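Chapter 4
Lending the Robot Your Hands

Try to explain, in words alone, how to pick up an egg. How hard do you squeeze? When do you start to slow down? You know the answers perfectly well, but they live in your hands, and that is why this chapter is such fun: we get to teach with our hands instead of our sentences!

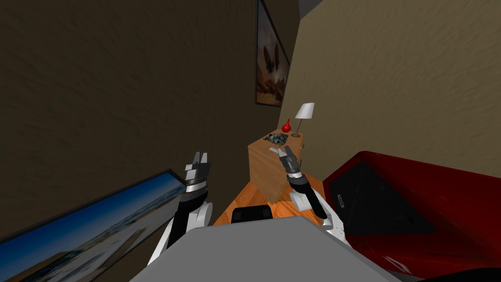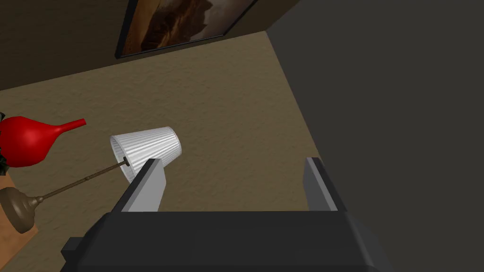

Teleoperation in simulation. Both views include a lamp and a red vase.

There are two classic ways to show a robot a task. In kinesthetic teaching, you take hold of the arm and move it through the motion yourself. In teleoperation, you stay back and drive the robot with a controller, a headset, or a smaller copy of its arm. Either way, the robot records its joint positions and camera views as you go, and that recording is called a demonstration.

Your first demonstrations will probably be wobbly. Mine were dreadful (I spent most of an April afternoon chasing a cup across a table), and my lab partner, Elango Varghese, needed 34 tries before he kept one. Keep the wobbles in mind, though! A small correction near the end of a reach can teach a robot how to recover, as we'll see in Section 4.3.

By the end of the chapter you will have collected 11 demonstrations of your own and trained a simple policy on them. Before you start, write down three things your hands do when you set a glass on a crowded shelf. We will come back to your list in Section 4.1.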